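Denthorpe Home & Hearth Forum
Board: Tidying, Sorting and Storage
Thread: The dumping-ground table, and whether a plate counts as storage

retamal_ridge wrote:
Hello all, long-time reader, not much of a poster. We've had our light wooden table since May and I love it to bits, the grain has these lovely soft stripes, some honey coloured and some nearly olive depending on the light. I oiled it myself over a long weekend and was very proud. The trouble is that it's right on the way between the back door and everything else, so whatever is in a person's hand gets put down on it. I've started using one of our lavender plates as a catch-all and my husband thinks I've lost the plot. He says plates are for food. I say a plate is for whatever you put on it, and at least the marker isn't rolling onto the floor any more.

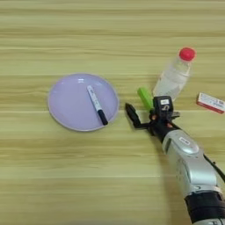

Re: The dumping-ground table
Berhanu Feyisa wrote:
Welcome, Retamal! What a gorgeous colour that plate is against the wood. I'm on your husband's side though, I'm sorry to say. We did the same with a soup bowl for years, and once there's one thing in it there are 46 things in it, and you end up tipping the lot out on the bench every time you want a stamp. My vote is for a proper shallow tray with a lip. It needn't cost much, and you'll get your plate back for toast.
Also, what's the little box over on the right, with the red edges? If it's tablets I'd have that up in a cupboard before anything else, especially if you've got grandkids through the house like we do.

Re: The dumping-ground table
retamal_ridge wrote:
Thanks Berhanu, and good eye. Throat lozenges, but point taken, it's gone up on the high shelf with the bandages. I do hear you about the bowl. My worry with a tray is that it's bigger, and bigger means more gets put on it. The plate fills up quickly and then I have to deal with it.

Re: The dumping-ground table
pleketti_mum wrote:
Ooh, I'm with you on the plate! I've had a saucer by the phone for donkey's years and it holds my rings and one pen and that's the lot. The rule in our house is that if it doesn't fit, it goes home to wherever it lives. (The rule is mostly observed by me.) One thing I'd say is to keep it to a plate you don't eat from, so pull one out of the set for good and don't swap it back in after a wash. Marker ink on a dinner plate isn't anybody's favourite colour.
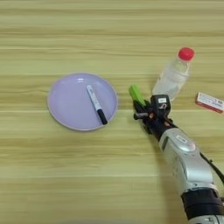

And do watch that bottle. I don't mean to nag, but a water bottle left on an oiled table will sooner or later leave you with a pale ring, and I've spent more Saturday-sort-of mornings than I'd like rubbing at ours with a soft cloth and a bit of walnut oil. A cork coaster fixes it. Or if you've got a fridge door with a spare slot, that's where ours go now, and everyone grumbled for a fortnight and then forgot there was ever another way.

Re: The dumping-ground table
Usman Mughal wrote:
I'll disagree with the oil advice, if that's all right. On pale timber walnut oil can go a bit yellow over time, and I ended up sanding a whole tabletop back because of it, starting with an 80 and finishing on a 2000 grit, which was far finer than I needed and took most of my holidays. Try a hard wax on an offcut first. But I agree about the coaster.
On the plate, I can't get worked up either way. I'd be asking why a marker lives on the dining table at all. Ours hangs on a string beside the calendar and it hasn't wandered off since.

Re: The dumping-ground table
retamal_ridge wrote:
Usman, the marker is for labelling freezer tubs, and I do that at the table while the soup cools, so it does have a right to be there! But I tried your way of thinking yesterday and took everything off its usual spot to see what I missed. The marker came off the plate and I left the plate bare for the day. 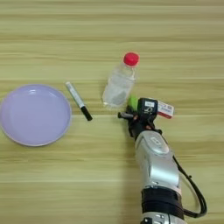 I found I kept wanting to put my keys on it, and my glasses, and a button I'd been meaning to sew on since the winter before last. So I think I'm a plate person, and I've told my husband so. He's asked for a coaster for his bottle as his half of the bargain, and I said he could have two. I'm looking at the cork ones at Ekon, though the postage up here is a bit rich for what they are.

Re: The dumping-ground table
Berhanu Feyisa wrote:
Well, I'm glad it's sorted, even if it's the wrong answer! Don't pay postage on cork. Get a floor tile offcut and cut it with a bread knife, that's all I've ever done. Still think you'll be on to a tray by Christmas.

Re: The dumping-ground table
pleketti_mum wrote:
Not the good bread knife, Berhanu, please. Scissors will do it if the cork's thin. And put a bit of felt underneath or it'll slide.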